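Home | Rooms | Flowers | FAQ | Contact

Do faux stems beat fresh ones in an office?

Stellska says so. I doubt it – dust shows by March. 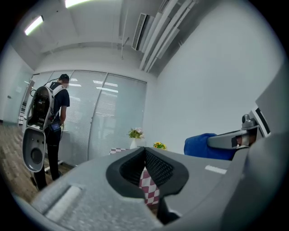 A reader replied that hers get rinsed monthly and look fine.

Is a tablecloth worth it?

Only if you wash it.

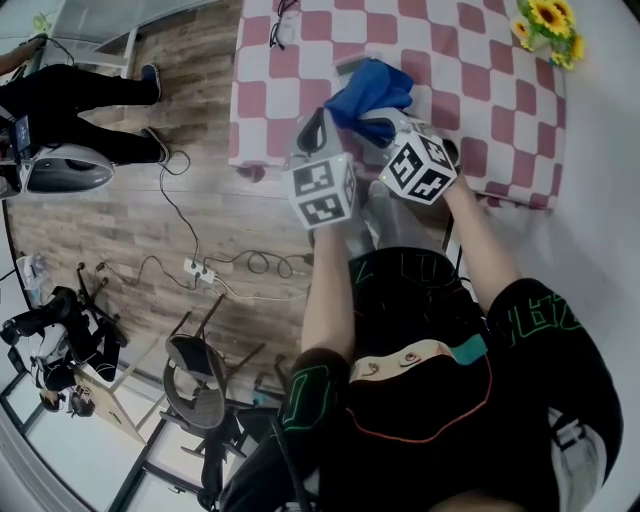 I distrust "wipe clean" labels. Checks in pink-red and white hide crumbs, I'll grant, and artificial sunflowers at the corner suit them.

Related:
Hirkura vases
Blinds or curtains?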